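# Cable loop on the arm and clear space on the table: what do you all work to? 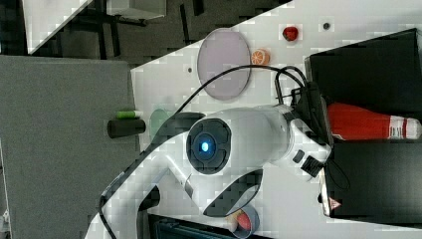
*Our table with the arm reaching across to the black box. The cable I'm asking about is the one bowing up over the joint.*

Hello all! First proper post from me, after months of reading. We're a small group in Gulstead who have caught the robot bug badly, and I've been handed the job of writing our house rules for the arm table. I said yes before I knew how much there was to say — and now I'm enjoying it far more than I expected.

The sort of work we do is pick and place with pretend food. Plate, fruit, bowl, bottle, that kind of thing. Someone sets the pieces out, the arm moves them, someone else notes down how it went. Sessions are short and we swap people over a lot, so whatever I write has to make sense to a person who has only been shown the ropes once.

I have three things I can't settle.

First, the cable. At the moment it comes up along the arm and makes a wide bow over the middle joint before it drops into the wrist. Half our group wants it strapped down tight so it can't catch on anything. The other half says a tight cable is a broken cable. Is there a rule of thumb for how much slack to leave, and where to fix it?

Second, what is allowed to live on the table. We tend to end up with pens and bits and pieces lying on the same surface as the things the arm is meant to handle. It doesn't seem dangerous as such but it feels sloppy. Do you mark out a zone? Do you ban everything that isn't part of the task?

Third, the blue light on the joint. People have started saying "it's blue, so it's fine" and reaching in. I don't like it, but I haven't got good wording for why. What do your rules say about lights?

We have a speed cap in our draft of 50 mm per second for anything where a person is within reach, and a keep-out line on the floor 700 mm from the table edge. Both came out of a long evening with a tape measure and a pot of tea, so do say if they look daft. I want this on one side of A4 if I can possibly manage it!

Caroline Simiyu

---

**Warrick Pomare**

Welcome, Caroline! Lovely to see somebody writing the rules down while things are going well. I looked after the cells at Manurung for a good stretch and now help out with two smaller ones, and your list is more or less the list I'd have started with.

**Cable.** Both halves of your group are right, which will please no one. You want slack where the arm bends and a firm hold where it doesn't. So:

- Put a fixing on the straight part of each link, never across a joint.
- Use hook-and-loop straps in place of zip ties. Zip ties get pulled too tight and bite into the jacket, and then someone goes at them with a knife.
- Leave enough loop at each joint for the full swing you allow in software, and a bit over.
- Have a proper strain relief right before the plug at the wrist. If anything gets tugged, the strap should take it and the connector shouldn't.

The way to check it is dull and very good. Run the arm at crawl speed to the far end of every joint, one at a time, then in pairs, with one person watching only the cable. Where it goes taut, add slack. Where it droops low enough to hook a bottle or a bowl, move the strap along. Mark the strap positions on the arm with a bit of tape so they go back in the same place after somebody has had it apart.

A big bow over a middle joint isn't wrong in itself. I'd want to know what it does when the arm folds up, as that's when a nice open loop goes wandering off to one side. Your photo only has the one pose in it so I can't tell you. If it wanders, a light spring guide or a bit of sleeving over the loop keeps its shape nicely.

**Things on the table.** Yes, mark a zone! Coloured tape is plenty. Our wording was:

> Inside the line: only items on today's task sheet. Everything else goes on the side table before the arm is switched on.

I can see a marker with a green band lying at one side of your tabletop, and a pen sort of thing next to it. Give pens a pot somewhere away from the arm and that problem is gone in a day. They roll, and a person's first instinct when something rolls is to grab it. That grab is what you're writing the rule for.

The other thing I'd look at is the bottle on top of the black box, quite close to where the wrist is. If it's part of the task, great, put it on the sheet as a start position. If it has simply ended up there, I'd bring it down. Anything resting on an edge or a slope gets a line of its own in my rules.

**Light.** A light tells you what the controller thinks. Different makers use the same colour for different states, and some let you change it in the settings. Look yours up in its own manual and copy the meanings on to a card by the table. Then put this on your sheet in big letters:

> No hands inside the line until the arm is stopped by the operator and the operator has said "clear" out loud.

Saying it aloud feels silly for the first week and then everyone does it without thinking. It works a treat.

Your 50 mm per second is slow, and slow is a lovely place to begin. I'd keep it until people have a feel for the thing. Do remember that speed is only part of it — what's held in the gripper matters as well, and so does where a hand could get trapped between the arm and something that won't move. Walk round the table and look for those gaps. The side of a big box next to a wrist is just the sort of place I'd check first.

---

**Mizanur Munasinghe**

keep the cable short. we had a loop catch on a chair back and it took the connector clean off. zip tie every 3 inches and you won't have a problem

---

**Warrick Whitelaw**

Great thread, and I'm going to be the person who brings up the paperwork, sorry!

Mizanur, I'm sorry about your connector, but I wouldn't tie it that closely across the joints. It'll hold for a while and then you get the fault that only shows up when the arm is in one particular position, and those take forever to find. I lost most of a December to one. Straps on the links, loop at the joints, as Warrick P says (two Warricks in one thread, that must be a first for this site).

Caroline, on the written side. The standards people usually point to are ISO 10218 for industrial robots and ISO/TS 15066 for arms that share space with people. They aren't bedtime reading and a small group may not need every page, but the way of thinking in them is really useful: you don't judge the arm alone, you judge the arm plus the gripper plus the objects plus the table plus the people. Change any one of those and you look at it afresh. I'd put that on your sheet in plain English, something like "New gripper, new object or new layout means a new check before we run."

On the 700 mm line, that depends entirely on how far your arm can reach and how quickly it stops. If it reaches 975 mm beyond the table edge, a line at 700 is inside its reach and people will trust a line they shouldn't. So measure from the arm at full stretch with the gripper on and something in the gripper, and go out from there. If there's no room for that, limit the joints in the safety settings so the arm can't get as far as the line. A software limit in the ordinary program isn't the same thing, by the way. Anyone can edit that on a busy afternoon.

While you've got the tape out, do the floor as well. I can see black furniture legs in the background past the table. Chairs creep. We tape their places on the floor at Tekuneo and it has made a real difference to how people step back from the table: they know where the space is without looking.

Small practical things that have earned a place on our sheet:

1. Stop button within reach of the operator, tested at the start of each session with the arm moving slowly.
2. One operator at a time, and handing over is spoken.
3. Warning labels stay visible. There's a small triangle on the side of your black box, so don't let anything get stacked in front of it.
4. Plates and bowls start in the same marked spots each time. Good for safety, and your notes will be so much easier to compare!
5. Look over the cable and the wrist plug before power goes on. Kinks, shiny patches, anything that has moved since last time.

Number 4 is the one I'd push hardest for your sort of work. We drew faint circles round the bases of everything and the number of odd failed grasps dropped so much that we thought we'd written the results down wrong.

For getting it on one side of A4: rules on the front, reasons on the back. People read the front at the table and the back when they're arguing.

---

**Caroline Simiyu**

Oh this is brilliant, thank you all. "Rules on the front, reasons on the back" has solved my layout problem in one go.

I read the reach part out to the group and there was a bit of a silence, then Waqas Shaikh went off to find the tape measure again. So the 700 mm is coming out of the draft until we've measured properly with the gripper on. The spoken "clear" is going in, and so is the pen pot. I've ordered hook-and-loop straps and we'll do the slow joint-by-joint run with someone on cable watch before anything else.

One follow-up if anyone is still reading: for the circles round the plates and bowls, do you use pen or tape? Our top is white and we'd rather like to be able to change the layout.

---

**Warrick Whitelaw**

Thin matt tape, pale grey. Shiny tape can confuse a camera if you use one, and pen never quite comes off a white top. Peel it slowly!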